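Tika bench notes
7 May 2023

Maintenance thread on the Tika pair, left and right hand-held units. Both have the same jaw linkage and the same blue pads. The job is garment handling on a table, so the load is light and the wear is all in places you would not check on a parts-handling gripper.

Numbering is mine. The Varkthorpe manual covers the same ground in a different order and assumes you own a bench vise.

1. Start with the jaws open and the trigger released. Look down the length of the linkage. Both arms should come to rest at the same angle. If one sits lower, stop there and go to post 5. Cleaning pads on a crooked jaw is time wasted.

2. Pads. Wipe with a damp lint-free cloth, along the ribs, then across. Fleece and sweatshirt knit shed into the grooves and pack down. A packed pad still looks blue and still closes fully. It just slides on the second layer of fabric and you get one ply where you wanted two.

3. No alcohol on the pads. I did one set with it in November and the surface went hard at the tips. They still gripped cardboard. They would not hold a waistband.

4. Replacement interval on the right unit is 100 hours of trigger time. The left one gets changed at the same time even when it looks fine. Mixed pads give you two different closing feels and the operator compensates without noticing.

5. Pivots. Check each one for side play by holding the outer link and pushing the fingertip sideways. You want free rotation and no click. If it clicks, back the screw out, clean the thread, one small drop of medium threadlocker, and run it in until the play goes away. Then back off until the arm moves under its own weight.

6. Do one side completely before you open the other. The screws look interchangeable. On our units the left and right sets have worn to their own holes and I keep them in separate trays.

7. Functional check goes on real cloth, on the table surface the unit is going to work on. A glossy plastic tablecloth is a harder test than a bench mat. The fabric skates away from the tips if the jaws don't close together.

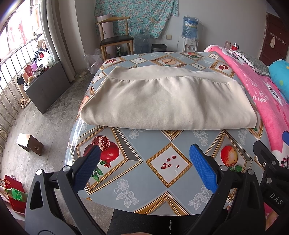 Does the slippery table cover really matter if the pads are in spec? We check ours on a rubber mat and the numbers come out the same every time, came one reply.

8. They will come out the same. A rubber mat holds the bottom ply for you. The fault you are hunting is one finger arriving early and pushing the cloth before the other one gets there. On rubber the cloth stays put and the early finger hides. On plastic it moves, and you can see which way.

9. Direction tells you the side. Cloth drifts right, left finger is early. Drifts left, the right one is. Repeat it with the unit turned end for end before you touch anything, in case the table is out of level.

10. Start on something folded flat. Approach with the jaws open, take the top edge, lift, put it back. I do this 14 times per unit and write down the misses. Two misses is a pass. Three is another look at the pads. More than that and the linkage comes apart again.

11. Ribbed waistbands are a good first target. They are thick enough to forgive a bad pad and elastic enough to show a weak close, where the edge creeps out of the jaws during the lift.

12. After that, open the garment up and work on seams and single layers. Bring both units in. Faults that only appear with two grippers on one piece of cloth are usually a timing offset in the log, and you will not find that with a screwdriver.

13. To check timing, close both jaws empty at the same moment, tips in view of both cameras, and compare the closing point in the two recordings. Our limit is 11 ms. Outside that, restart the recorder and repeat before blaming hardware. Most of the time the restart fixes it and you learn nothing.
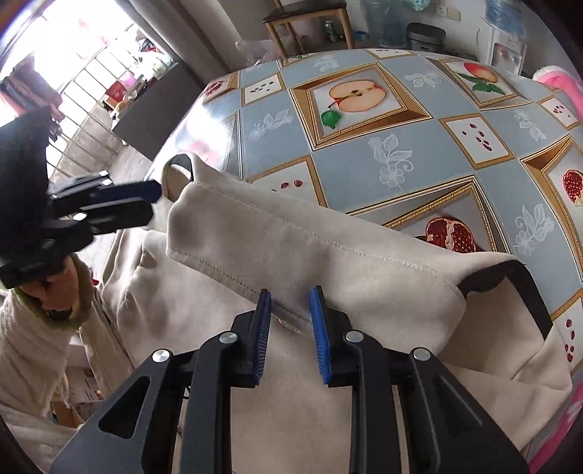
14. Large soft pieces need the jaw opened all the way before the approach. If the opening is short, the near finger drags a pleat into the gap and the grip comes up with the wrong fold in it. Full travel is set by the stop inside the handle, one turn at a time, checked against the Nazari gauge block after each turn.

15. The gauge block should slide between the pads with light contact on both faces. If it touches one face only, the jaw is off center. Do not correct this with the stop. Go back to the pivots.

16. Trigger return. Squeeze fully, let go, listen. A slow return is lint in the guide far more often than a tired spring. Blow it out from the handle end. From the finger end you drive the lint in deeper, and the next person gets to strip the handle.

17. Grease: none on the linkage. The links run dry. Any lubricant there ends up on the pads through the cloth, and then you are at post 4 early. The guide in the handle takes a smear of the white Nurkora grease, applied with a toothpick.

18. Cameras. Lens cloth, straight wipe, no pressure on the mount. Afterward check that the tips of both pads are in view with the jaws open and with the jaws closed. If the open view loses a tip, the mount has rotated. Loosen, turn, tighten, look again.

19. Bright windows. If there is one on the side of the work, do the exposure check facing it and facing away from it. A shiny tablecloth doubles the problem. I lock exposure on the cloth and let the window blow out. Nothing we handle is in the window.

20. Log entry is unit, pad hours, misses on the lift test, timing offset, gauge result, any screw touched. The right unit is at 313 entries. The left has fewer, through a period when it was on loan and came back with an empty sheet.

21. Spares to carry: one full pad set per unit, pivot screws in their own bags marked L and R, threadlocker, lint-free cloths, gauge block, toothpicks, small driver. The driver that ships in the Varkthorpe kit is soft at the tip. Replace it before it rounds a screw head.

22. Open item: pad adhesive. The current batch lifts at the rear corner after repeated work on heavier knits. I have two sets on with a longer clamp time, overnight instead of an hour. Will add the result to this thread when they reach their hours.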